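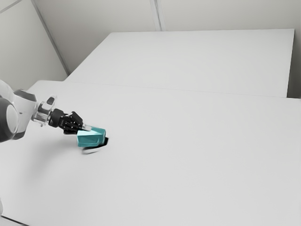 Vavitz

Vavitz is a simulator for tabletop robot arms, sold by Kuvano as a download with a yearly licence. It lets you set up a desk, an arm and a few things to pick up, run the whole lot on your own computer, and save what happened as a recording you can play back or feed to a learning program. I've been using it since version 2 came out and I look after this entry, so the opinions in it are mine (corrections welcome on the talk page, as ever).

Name and versions

People say it all sorts of ways. Kuvano's tutorial narrator says VAH-vits, so that's what I go with. Version 1 was a viewer more than anything: you could load an arm and wave it about with sliders, and that was your lot. Version 2 brought in proper contact between objects, the recorder and the scene editor, and it's the one everybody means now. Files from version 1 do open, but the lighting comes out far too bright and you'll want to redo it.

What's in the box

You get the simulator itself, the scene editor, the recorder, a small library of arms and grippers, and 5 starter scenes. Bench is the one that opens first and the one I'd tell anybody to stay in for a good long while. It's very plain: white tables, light grey walls, a white arm with a black two-fingered gripper, and a teal block to pick up. I found it dull for the first hour and then came to love it, as there's so little in there to go wrong! If a grasp fails in Bench it's nearly always your grasp.

The other scenes are Shelf, Drawer, Tray and Sorting. Drawer is lovely. Sorting is slow on my machine and I don't open it much.

There's also a sample pack of 3,023 recorded grasps, all made in Bench, and it's a separate download, so don't go hunting through the install folder for it like I did. Each recording holds the joint angles, the gripper opening, the block's position and the camera view. They're a mixed bunch, with misses and drops left in, and there's a column in the index file telling you which is which. I think that's a good choice. If you only want the clean ones you can filter on that column, and if you're teaching a program to spot a bad grasp, well, there's your material.

The contact engine

The part that works out what happens when a finger meets a block is called Karppinen. It began as a separate add-on that you paid extra for, and it was folded into the main licence partway through version 2. Old forum posts talk about "turning Karppinen on", and you can ignore all of that, because it's always on now.

It has two modes. Quick mode is for moving things around and checking your arm can reach, and Fine mode is for anything where the grip matters. In Quick mode a held block may creep slowly down between the fingers until it drops, and new users post about this every week thinking their gripper is set up wrong. Switch to Fine and see if it stops. If it still slips, raise the friction on the fingertips a little at a time. The fingertips are their own part with their own settings, separate from the rest of the finger, and I spent a whole evening changing the wrong one.

Fine mode is slower, and how much slower depends on how many things are touching. One block on a table is no bother at all. A tray full of bits is a put-the-kettle-on job.

Editing scenes

The editor is drag and drop, with boxes for typing exact positions if dragging gets fiddly (it does). Objects can be placed so that they overlap slightly, and the program won't warn you. When you press play they push apart, sometimes with quite a jump. My habit is to lift everything a hair off the table, press play, let it all settle, and save the scene from there.

Shadows and reflections can be turned down or off. They cost a fair bit of speed, so I leave them low while I'm working on movement and turn them up when I'm recording camera views. Soft shadows in particular can look smeary at low quality, particularly the darker ones close under an object. It's purely the drawing side and doesn't touch the physics, but if your learning program works from the camera view then it will see whatever you see, so pick a setting and stick with it for the whole batch.

Colours are worth a mention too. You can recolour any object, or have the recorder pick a new colour for each run. I'd leave that switched off until your grasps are working, then turn it on and watch your nice tidy results fall over a bit.

Sharing through Drodari

Drodari is Kuvano's sharing site for scenes, objects and arms. It's included in the licence and you sign in with the same account. Quality is all over the place. Some of the kitchen objects are beautifully made, and some are a pretty outside with a collision shape like a shoebox, so the gripper closes on thin air and the mug comes up anyway. Turn on "show collision shapes" before you trust anything you've downloaded from there.

Uploads are checked by a person before they appear. Mine went up in October and took a few days.

What it needs

Kuvano asks for 16 GB of memory and a separate graphics card. I've run Bench on a laptop with less than that and it did open, but recording with the camera view on was a misery and I wouldn't plan a project that way. It runs on Windows and Linux. There's no Mac version, and the feature request for one is the longest thread on the forum.

Good and bad points

I'm fond of it, so weigh this accordingly. The recorder is the best bit by far: one button, sensible file names, and if the program crashes you keep everything up to the last finished run. Playback can be scrubbed backwards, so you can stop on the very moment a finger touches and have a look round it from any side you like.

On the grumbly side, the manual still describes menus from version 1 in places, and undo in the scene editor forgets everything when you save. Cables and cloth aren't supported at all, so anyone wanting to fold a tea towel will have to look elsewhere. The licence check also needs an internet connection when the program starts, though once it's running you can unplug and carry on.

See also

Karppinen (contact engine)
Drodari
Collision shapes
Fingertip friction
Recording formats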